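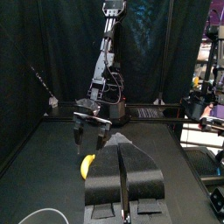 Tema: Plátanos que se pasan en dos días

zaid_darwish
16 de enero de 2024
Compro plátanos una vez por semana y siempre acabo tirando alguno. Los dejo sueltos encima de la mesa, lejos de la ventana. ¿Mejor colgados, en frutero o a la nevera?

matar49
Nevera, pero cuando ya estén amarillos. La piel se pone marrón y por dentro aguantan unos días más. Si los metes verdes no maduran bien.

RimaHijazi
En la nevera pierden sabor, yo no lo haría. Envuelve los tallos con film y sepáralos de las manzanas. A mí me duran bastante más así.

matar49
Lo del film lo probé en abril y no noté nada. El sabor tampoco cambia si los sacas un rato antes de comerlos.

RimaHijazi
Pues yo sí lo noto – sobre todo en la textura. Para batido da igual, para comer tal cual no.

cunari
Yo tengo un colgador Wellden que me costó 124 pesos. Sirve para que no se golpeen por debajo y poco más. Madurar, maduran igual.

zaid_darwish
Manzanas tengo al lado, sí. Las cambio de sitio y pruebo el film con la mitad.

matar49
Y compra menos. Llévate 2 amarillos y el resto verdes, que no se pasan todos el mismo día.

RimaHijazi
En eso estamos de acuerdo. Y los que se pasen, pelados y en trozos al congelador. Con piel no, que luego no hay quien la quite.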